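# Running a robot demo at an open day without embarrassing the robot

We open the workshop at Astov every August, and last time 151 people came through to watch an arm sort toy blocks. Most of them had a good time. What follows is how we set it up now, after two years of learning things in front of an audience.

## Before the doors open

1. Fix your work surface down and leave it alone. If somebody nudges it, do your calibration again. Yes, the whole thing.
2. Pick parts that a six-year-old can name. Blocks in plain colors and obvious shapes beat anything from your real production line.
3. Run the full routine ten times. Stop tinkering after the tenth. The worst bugs I've met were written at 8:50 a.m. by someone "just smoothing out" a motion.
4. Mark a visitor line on the floor, then move it back another step. People lean.

## The demo itself

Start with the blocks already grouped by color and have the arm move one group at a time. Visitors see right away what the rule is, and they start guessing the next move out loud, usually wrong and very loudly.
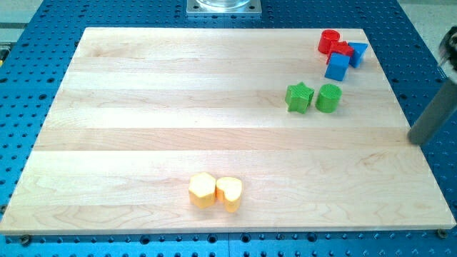

Keep each round under 83 seconds. Nuria Gebreyes timed our crowd from the back of the room, and that's when the phones came out -- to check messages, sadly, not to film. If your routine runs longer, cut moves before you raise the speed. A fast arm makes parents grab their children.

Let visitors choose which color goes first. Put the choice on big buttons, and disable the buttons while the arm is moving. Someone will press all of them at once. It won't always be a child.

## When it drops something

It will. Stop the arm, say "it dropped one," make sure it's in a safe state, and reset by hand. Don't explain lighting conditions. I once explained lighting conditions to a family of four and watched them age.

## Packing up

Save the logs before you cut the power -- ours ran to 1587 lines, and the useful one was near the end. Then put the blocks back in their box and check under the table for the rest.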